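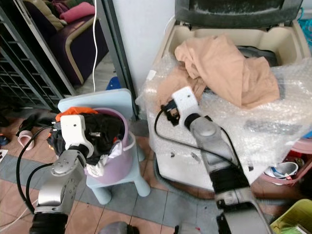 Washing day in the laundry corner: top-loading machine, bucket and chair.

Call for participants: how households do their washing

Reading time: 4 minutes

Zisdale is looking for people who do the washing at home and are willing to let us see how they go about it. The study is called Doro. It runs from March and we want 100 households in total. 19 places are still open, and we would like to fill them with people who have a top-loading machine, as most of those who have signed up so far use a front loader.

You do not need to be good at laundry. You do not need a utility room. Many of the homes already in the study have the machine in a kitchen, a hallway or a corner of the living space, with the washing carried about in a bucket and put down on whatever is nearest, often a chair. We are interested in exactly this kind of arrangement. Please do not tidy up or buy anything before taking part.

What we want to find out

The first part of Doro was a written survey, which had 3,176 replies. It told us how often people wash and at what temperature. It told us very little about what happens between the bedroom floor and the drum, or between the drum and the airer. People sort by colour, by fabric, by person, or they put everything in together. Small things such as tights and socks get left behind in the tub. Clean clothes go back into the same bucket that the dirty ones came in. We would like to record these habits properly.

The results will be used in a plain guide to laundry in small homes, written by Zisdale and printed by Dahlgren. Every household that takes part will be sent a copy.

Who can take part

You should be 18 or over and do at least two loads a week in your own home. Rented homes and shared flats are fine, but if you share the machine with other people they must agree to the visits too. The machine must be in working order. Age and make do not matter, and scuffs, dust and a lid that needs propping are no problem.

We cannot take households that use a launderette for most of their washing. A separate study for launderette users is planned and you can ask to go on the list.

What you will do

There is a short phone call first, to check the details and answer your questions. After that you keep a laundry diary for four weeks. Each entry takes a minute or two. You write down what went in, how it was sorted, what you carried it in, where you put it down and where it was dried.

We also make two home visits, each lasting up to two hours. During a visit you do a normal load from start to finish. The visitor watches, takes notes and measures the space in front of the machine and the distance to where you dry things. You can leave out any items you would prefer to keep private. Photographs are taken only if you say yes on the day, and you may take part without them.

Visits can start at 9 a.m., 1 p.m. or 5.30 p.m. If the cycle on your machine is very long, tell us on the phone and we will choose a shorter programme or a later finish.

Payment

Each household is paid £700. Half is paid after the first visit and the rest when the diary has come back and the second visit is done. If you stop early you keep what has already been paid. We also cover the cost of detergent for the four weeks. Payment is made by bank transfer, one payment per household.

Your information

Diaries and notes are kept under a number, with names and addresses held separately. Photographs used in the guide will not show faces, post or anything with a name on it. You may ask for your material to be removed at any point before the guide goes to print.

How to apply

Forms can be collected from the front desk at Zokirano or asked for by post. Please tell us:

- the type of machine you have and which room it is in
- how many people you wash for
- where you dry clothes in wet weather
- which visit times suit you

A photo of your laundry area is useful but not required. If you have applied before and were not given a place, you are welcome to try again, and the old form will do if nothing has changed.

Applications close at noon on the last working day of March. All applicants will get a reply, including those we cannot place.

This website uses cookies to remember your settings and count visits. By continuing to browse you agree to their use. Accept | Manage cookies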